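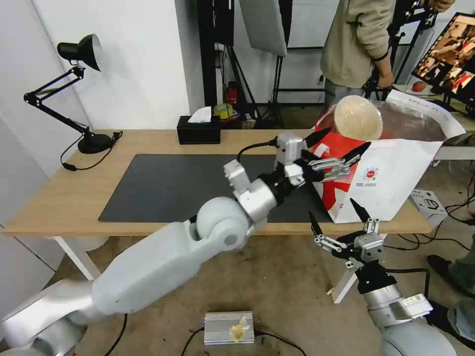
Lunch counters on Prakgate will have to post full prices, bag and container charges included, starting in March, after the town board in Trikberg signed off on the rule Sunday night.

Search news, events, obits Go

The vote was 6 to 4. Took most of the evening.

What changes: any place selling takeout food has to show one price for the order. No more bag fee showing up at the register, no lid fee, no "packing" line on the receipt. Phone and online orders too. Sit-down meals aren't covered, and neither are grocery stores, which has some of the smaller shops pretty annoyed.

The town got 578 written comments on it over the winter, most of them from people who work downtown and buy lunch there. Plenty were about drinks. One shop was charging extra for a cup, then for the lid, then for the straw, according to a comment read into the record. The board didn't say which shop.

212 shares 37 comments

Mughal, the bakery and curry place at the north end of Prakgate, told the board it already folds the bag into its prices and would of liked to see the rule sooner. Nilar, across the street, spoke against. Its letter said container costs have gone up twice since fall and that customers who bring there own bowl shouldn't pay for everybody else's.

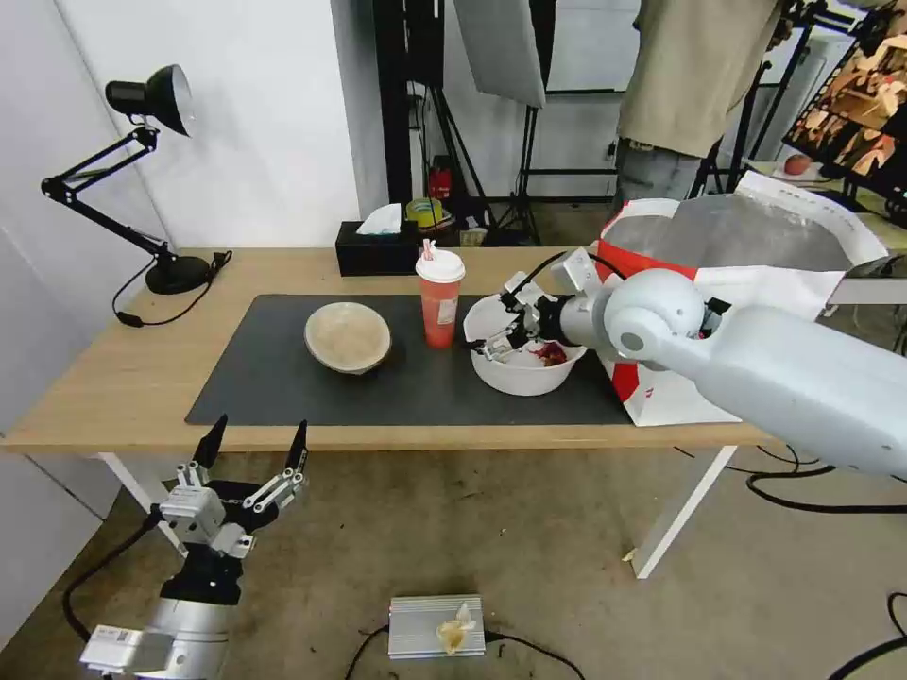

That point got some traction. A late amendment lets shops take money off for people who bring a container, as long as the full price is the one on the board. Passed without much talk.

Fines start at a written warning. Second time is a flat charge, amount still to be set, and the town clerk's office says it'll have the number before the rule kicks in. Inspections get added on to the regular health visits, so no new staff.

Money for the switch: $1,696 set aside for printing, mainly window notices and a one-page guide for owners. Guides go out by mail in February. Extra copies at the clerk's counter, weekdays till 4.

Delivery apps are a bigger question. Board wants them in, the town's lawyer isn't sure it can reach companies based out of state. For now the rule covers what the shop itself charges, whatever the app adds on top is a separate matter. It's back on the agenda in April.

Farmers market stalls are exempt through the end of the season.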